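**Ticket 300 - Wallpaper lifting at the seams, folding corner**
Opened by: Kieran Greenwood
Site: Grollatton
Status: closed, with one thing to watch

**Reported problem**

The pink damask in the folding corner has started to come away along a seam on the left-hand wall, about chest height. It's the Dunmore pattern with the urns and garlands. You can slide a fingernail behind it. I love this paper and I'd really like to save it!

**What I checked first**

- Pressed along the whole seam with a dry cloth. It's loose for 33 cm, then holds firmly all the way down.
- Looked for damp. The wall behind feels dry and there's no staining.
- Checked the other two walls. Both fine, lovely and flat.
- Checked the pattern match at the loose bit. Still lined up, so the strip hasn't slipped - it has just let go.

**First try**

Used the leftover Plarkitz paste from when the walls were done. Mixed a small cup, brushed it in behind the edge, pressed it down and wiped off the extra with a damp sponge. It looked brilliant for an evening. By the next morning the top half had curled again.

I had a look at the tub and the lid hadn't been on properly, so the powder had gone lumpy. My guess is it was past it. Binned.

**Second try**

Bought a tube of Clalico seam adhesive (the kind with a thin nozzle, so much easier than a brush). Steps, in case anyone has the same trouble:

1. Wipe the dust from behind the edge with a barely damp cotton bud. There was far more in there than I expected!
2. Leave it to dry, door open.
3. Run a thin line of adhesive behind the edge. Thin really does mean thin. I had a blob on one of the garlands and had to be quick with the sponge.
4. Wait 4 minutes until it turns tacky.
5. Press from the middle of the strip out towards the seam, then go over it with a seam roller.
6. Keep clothes off that wall overnight. 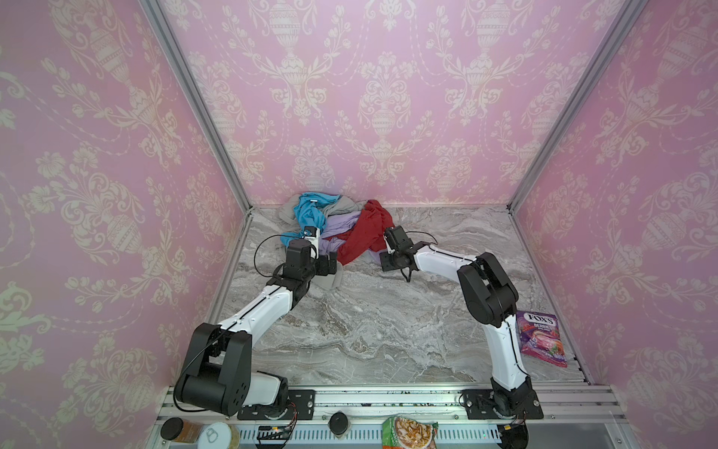 Step 6 is the one I'd underline. The clothes tend to get pushed up towards the back, and a heavy jumper leaning on a fresh seam will drag it open before the glue has a chance. I moved the whole lot on to a chair for the night and put it back after breakfast.

**Result**

Checked it 3 times over the following week and it's holding beautifully. You have to get your nose right up to the paper to find the join. The pink hasn't darkened where the glue went on either, and I was properly worried about that with such a pale ground.

**Side note on the floor**

A drip of adhesive landed on the marble pattern and I missed it until it had set. Warm water and a bit of washing-up liquid did nothing. Holding a warm wet cloth on it for almost ten minutes and then easing it up with an old bank card worked a treat, and it left no mark. Please don't use the scouring pad on that floor!

**Still to watch**

The paper where it meets the metal post at the back left. It's tight for now, but I'd like to look again in October once the heating is on. The rest of the Clalico tube is in the top drawer with the roller, cap screwed on this time.

Closing this one. Reopen it if you spot any lifting, even a tiny bit - it's a five-minute job when you catch it early.

KG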